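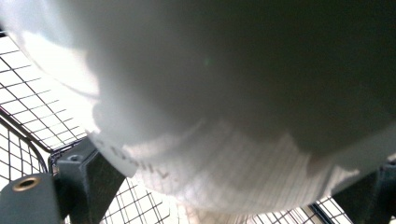 The left finger on our hand-held gripper came loose in July and I didn't catch it for 19 sessions. I've been meaning to write it up because I spent a long time looking in the wrong place. The part to know about is the brass-coloured threaded insert low down on the left finger, facing the camera. The screw that ties the finger to its carriage goes into an insert of the same sort on the other side, and that one had started to turn in the plastic. With a load between the fingers everything sat up straight and looked fine. Let go of the load and the finger could lean inward by a couple of millimetres, depending on how you held the handle.

A couple of millimetres doesn't sound like much. We use the gap between the fingers as one of the recorded signals, and the Brarico arm that later runs the learned policy is told to close to that gap. If the gap is wrong by a different amount each time, the arm learns a spread of answers to the same question. What I saw on the arm was a gripper that sometimes closed short and dropped things on the way out of the basket, and sometimes kept squeezing well after it should have stopped. It crushed two paper cups and cracked the lid of a plastic tub. I blamed the training settings for a week and a half.

Ülle Priedītis was the one who asked whether I'd put a ruler on it. I hadn't. I had plots of the recorded width, and the closed position looked steady in all of them, so I took it as settled. The trouble is that the closed position is the one place where the two fingers push against each other and take up the slack. Anywhere between 34 mm and fully open, the reading and the ruler didn't agree, and they disagreed differently every time I opened and closed it. 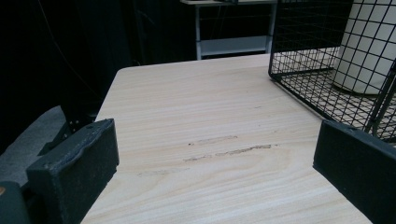
So I went back through the recordings. We had 200 demonstrations from that stretch, all basket work on the small table, and I sorted them by date and looked at the left finger in each one at rest with nothing held. It's tedious but not difficult. You pick a still with both fingers in view and compare the angle of the pads. The early ones match. After that the left pad starts to toe in, a little at first and then plainly enough that I was annoyed with myself. I threw out 90 demonstrations and kept the rest. A few of the kept ones are borderline and I've tagged them so they can be dropped later if the results are still odd.

There was a safety side as well, which is the part I'd like other people to read. While the finger was loose, Bríd Tully was steadying an object with her free hand and the finger shifted under her thumb. The carriage moved with it and pinched the skin between the finger and the rail. It bled a bit and she was fine, but the trigger spring is stronger than it looks and there's no guard on that side. The hand-held unit had been treated as a harmless thing because it has no motor. Our checklist for the Brarico arm runs to two pages. For the hand-held gripper we had nothing at all.

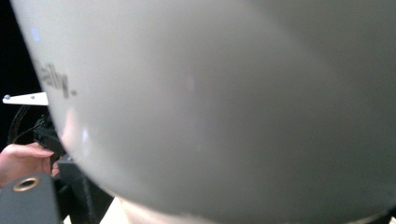
The repair took most of an afternoon. The insert pulled out with a screw and light pressure, which it shouldn't do. The hole had gone oval. I printed new fingers in the same grey with a slightly tighter bore and pressed the inserts in hot, square to the face, then left them to cool before putting any load on. I also swapped the screw for one that's 2 mm longer, because the old one was only catching the first few threads. If you have the same Hallgrímsson carriage, check yours. The screws that came in our bag were the short ones.

Three other changes. There's now a printed gauge block that lives with the gripper, and whoever is recording closes the fingers on it at the start and the end of each session and reads off the width. There's a paint line across each screw head and onto the finger, so that a turned screw shows up at a glance. And free hands stay clear of the fingers and carriage while the trigger is in use. If an object needs steadying, hold it from the far side or put the gripper down and set the object again.

I retrained on what was left and the crushing has stopped. The drops have not gone away entirely. I get one now and then with larger, smooth objects coming up over the basket rim, and I don't think it's the width signal any more. It might be the pads. They've been on since we moved the gear over from Protalstead and the grip surface is getting shiny.

The STL for the tighter finger is in the Kiverau folder, dated 21 September 2023. Use that one and delete the older file if you still have a copy.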